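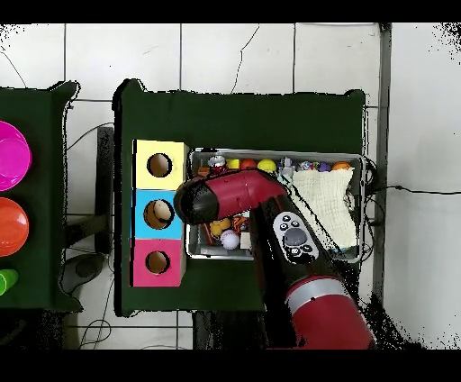

第六讲 颜色词:同一种颜色,不同的说法

授课:Santeri Hirvonen
助教:Kamonchanok Khamphan
请在星期五上课以前读完第一节到第四节。第五节我们在课堂上一起做。

一、上一讲的补充

上一讲我们讨论了亲属词。有几位同学在作业里写,汉语的亲属词比芬兰语"丰富"。我在作业上把这个词画了线,现在说明一下我的意思。一种语言有"哥哥"和"弟弟"两个词,另一种语言只有一个词,我们可以说前一种语言在这个地方分得比较细。可是"丰富"是一种评价,在语言学的作业里最好不要用。芬兰语的人要说明谁的年纪大,也完全能说清楚,只是要多加一个词。

今天讲颜色词,请大家继续记住这一点。颜色词比亲属词更容易让人产生误会,常有人认为,没有某个颜色词的人就看不见那种颜色。这种看法在报纸上经常出现,我们在第四节会讨论。

二、什么是基本颜色词

汉语里可以表示颜色的词非常多:红、大红、枣红、砖红、酒红、血红,还有许多商店里才用的名称。如果全部收进来,研究就没有办法开始。所以我们先要决定哪些词算"基本颜色词"。一般使用下面几个标准。

(1)形式上是简单的。"红"符合,"枣红"不符合,它的意思可以从"枣"和"红"推出来。
(2)意思不包括在另一个颜色词里面。英语的 crimson 是 red 的一种,所以不算。
(3)使用的范围不受限制。英语的 blond 主要说头发,也说家具的木头,但是不能说一件衬衫,所以不算。
(4)说话人都认识这个词,而且用法比较稳定。如果一个家庭里父母和孩子对一个词的理解差得很远,这个词的地位就有疑问。

这些标准看起来清楚,用在汉语上马上有困难。"橙"在口语里单独用的时候不多,很多人说"橘黄"或者"橘红",两个词的中心又不完全一样。"粉"本来的意思是粉末,"粉红"是两个部分组成的,但是今天年轻人直接说"粉的"、"粉色",他们并不觉得这是红的一种。"灰"也有同样的来源问题:它是一种东西的名称,可是没有人怀疑它现在是颜色词。"咖啡色"在口语里的使用很普遍,如果按照标准(1),它不能算,可是"棕"和"褐"对一部分说话人来说又太像书面语。

我的建议是:不要把标准看成一道门,词要么在里面,要么在外面。可以把它看成一个从中心到边缘的范围。"黑、白、红、黄"在中心,"橙"和"棕"离中心远一些。写期末报告的时候,可以用自己的判断,但是必须写出理由。

三、"青"的问题

学汉语的外国人都会遇到"青"这个字。我自己学习的第二年才注意到它的麻烦。请看下面的例子:

青草、青菜、青椒:绿色
青天:蓝色
青丝(指头发)、青衣(某些用法):黑色或者接近黑色的深色
青布:要看时代和地方,可以是深蓝,也可以是黑

一个字怎么能有三种颜色?如果从现代汉语的"绿、蓝、黑"出发去看,"青"确实很奇怪。但是这个出发点本身有问题。在早期的汉语里,"青"覆盖一个很大的区域,包括我们今天分成绿和蓝的部分,还延伸到深色的一边。"蓝"字原来是一种植物的名称,人们用它来做染料。荀子《劝学》里的句子"青,取之于蓝,而青于蓝",大家在中学或者在汉语课上都见过。这里的"蓝"是植物,"青"才是颜色。如果把"蓝"理解成今天的蓝色,这句话就读不通了。

后来"蓝"慢慢变成颜色词,"绿"的地位也越来越稳定,"青"原来的区域就被分走了。它在固定的词语里保留下来,每一个词语保留的是不同的部分。所以问一个中国朋友"青到底是什么颜色",他常常先问你:青什么?这个反问很有道理。

不少语言里有一个词同时包括绿和蓝。在英语的文献里这种词写作 grue,是 green 和 blue 合起来造的。越南语的 xanh 也是这样,需要区分的时候,说话人在后面加上别的词,比如"像树叶的"或者"像天空的"。日语的 ao 今天主要是蓝,但是交通信号灯的绿灯仍然叫 ao。

反过来也有分得更细的情况。俄语的 goluboj(浅蓝)和 sinij(深蓝)通常被看作两个基本颜色词,对俄语说话人来说,它们的关系有一点像汉语的"粉"和"红"。汉语说话人看到浅蓝色的盒子和深蓝色的盒子,可以都说"蓝盒子",看到粉色的盒子却不大会说"红盒子"。请想一想,这里的区别是在颜色本身,还是在词里?

四、词和看

现在回到刚才的误会。有一种说法认为,古代希腊人看不见蓝色,理由是荷马的史诗里把海比作葡萄酒的颜色。这个推理有三个地方不能让人满意。

第一,史诗里的颜色描写不一定是为了说明色调。"葡萄酒的颜色"可能说的是深、是亮、是表面的光。很多语言的古老颜色词首先表示明暗。
第二,文学作品用什么词,跟格律和习惯有关系。我们不会因为中国的诗人写"青丝",就认为他看见的头发是绿的。
第三,没有词,不等于没有感觉。我们鼻子能分辨的气味比我们有名称的气味多得多,这一点每个人可以自己试一试。

那么,语言对看颜色完全没有影响吗?也不能这样说。有一类实验让参加者很快地判断两块颜色是不是相同。如果两块颜色在他的语言里属于不同的词,在一些实验里他的反应会快一点。差别很小,而且当参加者同时要在心里重复一串数字的时候,这个差别有时会减少或者消失。一种解释是,我们判断的时候悄悄地使用了词,当词被别的任务占用了,这个帮助就没有了。不过,后来重复这类实验的人得到的结果并不都一样,所以写报告的时候请用"有的研究发现",不要用"科学证明"。

我在这里放一个课上的小调查作为参考。去年 Stelios Panagiotou 和 Joni Rantala 在他们的练习里请同学给 80 块色片写名称,色片取自 Sjöberg 色卡。两个人都很认真,收回来的名称一共是 3833 个,其中有一部分没有办法读清楚。结果里最有意思的不是中心的颜色。看到典型的红和典型的黄,大家的答案差不多一致。分歧集中在三个地方:绿和蓝之间,红和橙之间,还有很浅的黄。很浅的黄,有人写"浅黄",有人写"米色",有人写"奶油色",也有人写"白"。母语是希腊语的几位同学在蓝色区域里用了两个词,Stelios 在报告中专门用一段讨论了这个现象。

这份调查有一个缺点,Eero Nieminen 在讨论的时候指出来了:色片放在教室靠窗的桌子上,上午和下午的光不同,没有作记录。以后做类似的练习,请写下时间和灯光的情况,桌面如果有颜色也要写下来。浅的色片放在深绿的底子上和放在白纸上,给人的印象很不一样。最好的办法是用一张中性的灰纸垫在下面。

五、课堂练习

练习一(两个人一组,十五分钟)
下面每一行有几个词语,请说明其中的颜色字表示什么颜色,或者根本不表示颜色。
青山 青年 青铜 青蛙
红茶 红糖 红人 红包
黑板 黑车 黑面包 黑户
白酒 白菜 白开水 白跑一趟
提示:"红茶"在英语里叫 black tea。两种语言看的不是同一个东西,一个可能看茶水,一个可能看茶叶。"白开水"没有颜色,请不要写"白色"。

练习二(个人完成)
从你的母语里选一个颜色词,用第二节的四个标准检查它。每个标准写两到三句话。如果某个标准不适合你的语言,请写出为什么不适合。去年有同学只写"符合、符合、不符合、符合",这样我没有办法给分。

练习三(小组讨论)
油漆公司 Prindberg 的色卡上有 2000 个名称,其中许多是地名和食物,例如"雾中的杏"。请讨论:
这些名称是不是颜色词?
如果不给你看色卡,你能从名称猜到颜色吗?
公司为什么不只用号码?
助教会带来 6 页色卡,每组一页,用完请还给她,不要在上面写字。

六、作业和阅读

作业写 800 到 1000 字,可以用汉语或者英语。题目从下面选一个:
甲、我的母语里绿和蓝的界线
乙、一个从物品名称变成颜色词的例子
丙、汉语成语中的"青"

选题目丙的同学请注意,不要只从词典抄成语。至少选三个,查出较早的用例,并说明当时的"青"覆盖什么区域。网上的成语解释互相抄得很厉害,引用之前请核对原文。

汉语不是我的母语,讲义里如果有不自然的句子,欢迎在课后告诉我。上一讲有同学指出我写的"穿红颜色的人"应该改成"穿红衣服的人",我已经改了。

阅读材料放在课程网页的"第六讲"文件夹里。第二篇文章比较长,只需要读前半部分,后半部分的统计到第九讲再用。打印的版本可以在 Kamonchanok 的办公室拿,她星期五下午两点以后在。

下一讲:味道的词,以及为什么"辣"在生理学上不算味觉。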